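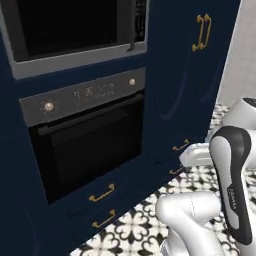 Navy cabinets surround a built-in microwave and oven.

Findach Home Baking Club Marks a Happy First Year

It began in February of last year with a handwritten card on the library notice board, and it has grown into one of the friendliest evenings in Findach. The Findach Home Baking Club has just celebrated its first birthday season with an open supper at the Tamura Hall, and 111 people came through the door, a good many of them carrying something under a dish towel. 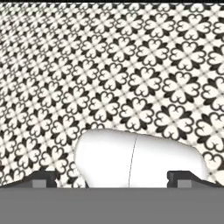 Black-and-white floral tile in a repeating pattern.
By Abrehet Mamo, Community Reporter
5/16/25

The club now has 42 members, the youngest of them still in middle school and the oldest a retired bus driver who joined to learn pie crust and has since moved on to braided loaves. They meet twice a month in one another's kitchens, big and small, and whoever is hosting picks the recipe.

Founder Setsuko Sasaki moved to town from Prurnness after her children had left home, and she says she missed having a full table more than she had expected to.

"I put up that card thinking I might get two or three neighbors and a pot of coffee out of it," she said, laughing, as she cut into a very tall lemon cake. "Then the phone started ringing, and I had to go and buy more chairs!"

Supper was soup, rolls and salad, followed by a dessert table that ran the whole length of the hall – plum tarts, rice pudding, oatmeal cookies and a gingerbread so popular that the recipe had to be copied out on the backs of napkins. Lomar Bakery on Mill Street sent over the rolls, still in their paper sacks, and stayed open late that afternoon to finish them.

Guests also dropped $181 into the jar by the coat rack, and the money will go toward flour, butter and pans for a children's class this summer. The class will run for four mornings and is free, though space is limited and parents are asked to sign up ahead of time at the library desk.

New members are welcome at any time, and no experience is needed – Sasaki is quite firm about that. Anyone who would like to come along can leave a name and phone number at the library, and a member will call back with the address of the next kitchen.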